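Notizen Vortrag Wäschefalten, Stand 27/02/2022

Erst mal ankommen lassen, Wasser trinken, Lucienne Mallet fürs Einladen danken! Dann die Frage in die Runde: Wer faltet eigentlich auf dem Bett? (Meistens gehen fast alle Hände hoch.)

Dann gleich die Bilder zeigen, nicht zu lange reden.

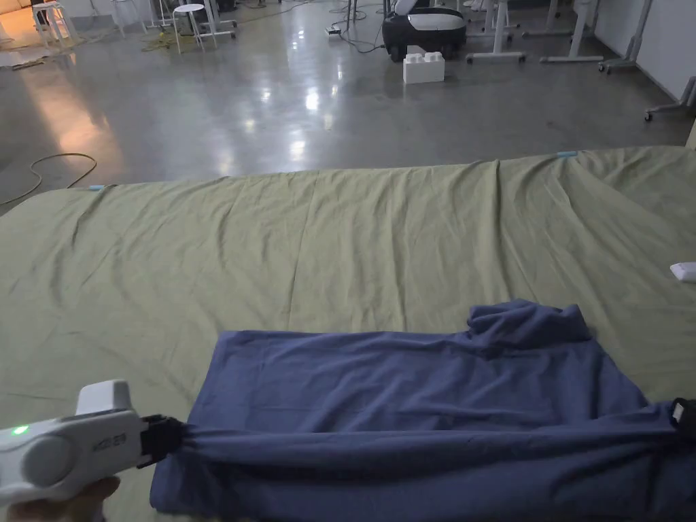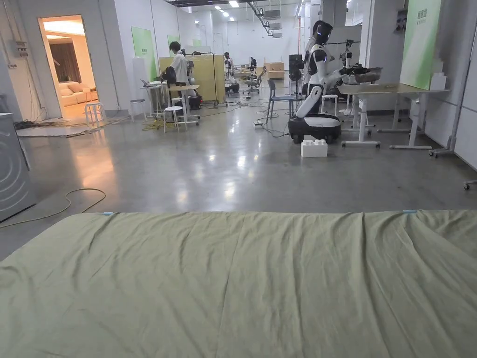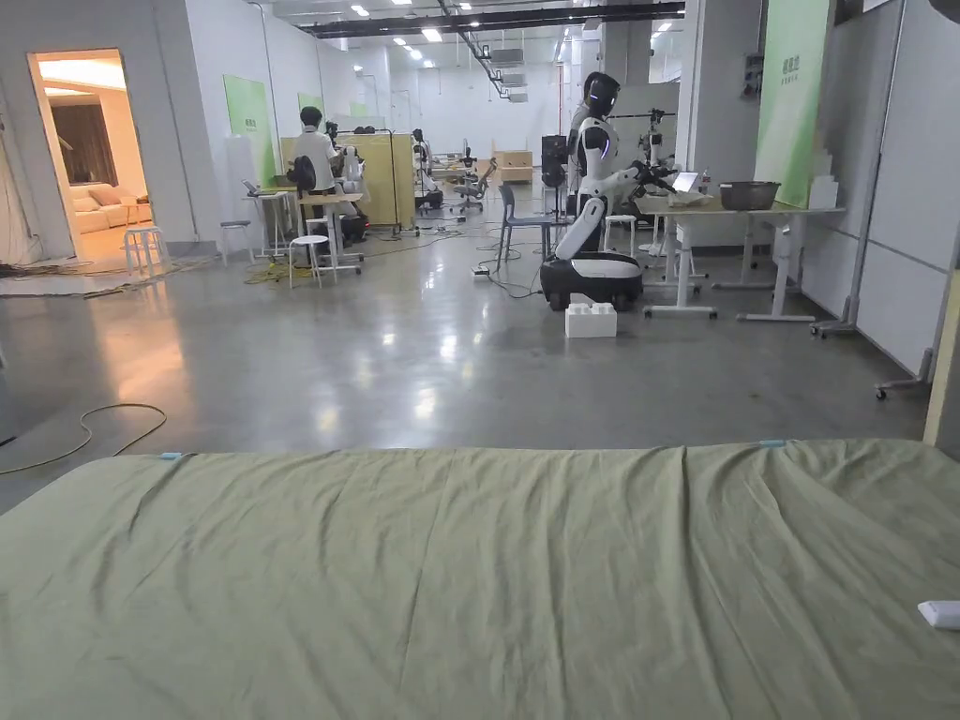

*Olivgrünes bis salbeigrünes Tuch, an der hinteren Kante zwei hellblaue Klammern. Das blaue Langarmteil nur auf dem ersten Bild.*

## Die Unterlage

Mein Lieblingsthema, da darf ich ruhig schwärmen – ein Tuch, das rutscht, macht mich wahnsinnig. Klammern kosten fast nichts und ich will nie wieder ohne. Kleine Falten im Tuch sind mir egal, ich streiche einmal mit der Hand drüber und gut.

## Die Ärmel

Zurück zum ersten Bild: Der Ärmel ist quer gespannt, und man sieht die schrägen Zugfalten im Stoff. Bei Strick bin ich da vorsichtig, der leiert mir sonst aus. Oksana Koval schwört auf kräftiges Ziehen, ich nicht (sie sitzt vermutlich im Publikum, kurz winken).

Kragen auch erwähnen! Den lege ich immer zuerst glatt, dann die Schultern, dann erst die Ärmel nach innen.

## Falls Zeit bleibt

- Frage nach Spannbettlaken kommt bestimmt, an Amparo Moya weitergeben
- Pullover zum Vorführen liegt in der Tasche vorne
- Handzettel am Ausgang, 2 pro Tisch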